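Adness foam jaw kit for hand-held grippers
Review, March 2024

We run two hand-held grippers for recording garment handling, and jaw surfaces are the part that wears. The Adness kit replaces the factory pads on one tool: two foam facings, a backing strip for each, four screws and a printed alignment card. Drinell sells a rubber equivalent, which has been on our other tool for longer.

Fitting took 30 minutes for the first jaw and much less for the second. Old adhesive has to come off completely. We used isopropyl alcohol and a plastic scraper and left the parts to dry before pressing the backing strips on. The card sets the facings parallel, but it assumes the finger screws are already tight. Ours were not, and the first facing had to be lifted and set again.

After fitting, the closed position needs to be zeroed. Foam compresses, so the width reading at light contact differs from the reading at full squeeze. We zero at light contact and check again after every 500 grasps. Drift over the first 1,126 grasps was small and all in one direction, consistent with the foam taking a set.

Trials were done on a made-up bed with denim and crochet trim, foam jaws on one gripper and rubber pads on the other. 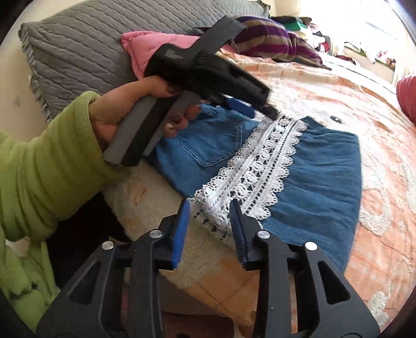 Rhun Powell disagrees with the zeroing procedure. Zero at full squeeze, he writes, because light contact depends on who is holding the tool, and two operators will give you two different zeros. He also changes foam facings in pairs, even when only one looks worn.

The pair rule is sound and we have adopted it. On zeroing we tried both methods. Full squeeze repeats better between operators, but it reads thin lace as almost nothing. For mixed fabrics we stay with light contact and have the same person set it each time.

Wear is the weak point. The first pair lasted 3,540 grasps before the lower facing began to lift at one corner. Foam also collects lint, and a lint roller clears it faster than compressed air. Rubber wipes clean with a damp cloth.

The kit is worth buying for delicate trim. For denim alone, keep the rubber. Spare facings are sold only as a full kit, screws included, and the alignment card should be kept flat in a folder.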